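**Bench notes, February. Gripper comparison on the sorting cell, Clornard vs. Jumthorpe fingers**

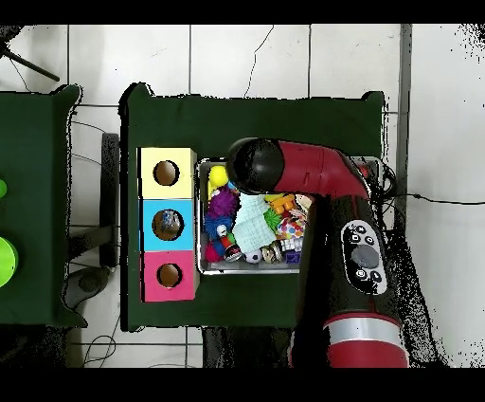
Why test on mixed items when the customer parts will all be the same shape? Because the Hurnus line changes its product mix every few weeks and we will not be called in each time to swap fingers, so the gripper has to cope with hard, soft, round and floppy things on one setting.

Starting point. Same arm, same controller, same pick order for each set of fingers. Only the fingertips and the force limit change. The Clornard pads are the softer of the two, ribbed, and they wear fast. The Jumthorpe tips are stiffer with a thin rubber skin. Begoñe Echevarría cut the mounting adapters so both sets end at the same length, and the tool offset only had to be taught once. I checked it again after the first swap and it had not moved enough to matter.

Items go from the metal tray into the boxes through the round holes on top. The hole is the strict part of the test. A bad grasp will often survive the lift and the move and then fail at the drop, with the item hanging off one finger and catching the rim. I am logging that separately from a missed pick. Last time we lumped them together and then could not say which of the two we had improved.

Settings used:

- Approach speed at 60 percent of the taught value, both finger sets
- Settle time before closing left at the controller default
- Force limit: low for the Clornard pads, one step up for the Jumthorpe tips (they slipped on everything at the low setting)
- Four passes through the full tray per finger set, items stirred by hand between passes
- Lammers controller, log file 1419

**Balls.** Spiky ones are easy for either set. The spikes give the pads something to sit between and the grasp centers itself. The smooth yellow ball is harder, and the stiff tips squeezed it out sideways twice when the close was a little high. Lowering the close height fixed the first case and made the second worse, with the tips touching the tray floor. I put the height back where it was. The little soccer ball gave no trouble.

**Can.** Lying on its side it has to be taken across the short dimension. The planner kept choosing the long way until I restricted the wrist angle. After that both sets picked it every time. Getting it into the hole is another matter: it goes across the opening and sits there unless the wrist turns it upright, and our drop routine does not do that yet. Begoñe wants a tilt move added at the drop pose. I would like to see first whether a second box with a larger hole solves it with no new code.

**Cloth.** Clornard pads clearly better. They pinch a fold and hold it. The Jumthorpe tips get a fold about half the time and otherwise slide over the top and close on nothing, and the controller reports a good grasp anyway, as the finger gap looks the same as it would for a thin part. That needs looking into before we trust the grasp flag for anything. When the cloth does come up it trails, and on one pass it dragged the small white ball out of position. The next pick then missed. I counted that miss against the cloth.

**Small blocks and cube.** No real difference. Both sets are limited by how close the part is to the tray wall. The gripper housing is wide and round and it clears the rim by very little when the arm comes in low. Anything tight against the silver edge should be left for last or nudged inward first.

**Figurine.** Odd shape, different result each time. Left out of the totals for both.

Cycle time. Leaving out retries, the two sets come out the same within what I can measure. With retries the Clornard set is ahead, mostly on account of the cloth.

Wear. The Clornard pads already show a polished patch on the inner ribs. Jumthorpe tips look unused. The supplier sheet for the pads says to inspect at 1000 cycles and we are well short of that, so either our items are rougher than theirs or I had the force too high during setup. I will run the next pair at the low setting from the first cycle and compare.

Other things noted while running:

- Brake release on the arm is slow after a protective stop. Wait for the click before jogging.
- The cover cloth creeps when the tray gets pushed. Clamp it at the two far corners and re-teach the tray corner afterward.
- Do not guide the arm by hand with the pads closed on a part. I pulled one loose that way.

To do next:

1. Order two more pairs of Clornard pads.
2. Ask Lammers how the grasp flag is set for thin parts.
3. Wrist-turn or bigger hole for the can. Decide with Begoñe.
4. Repeat the cloth picks with Jumthorpe tips at a steeper approach, same log format.

Clornard set left on the arm, force limit back to low.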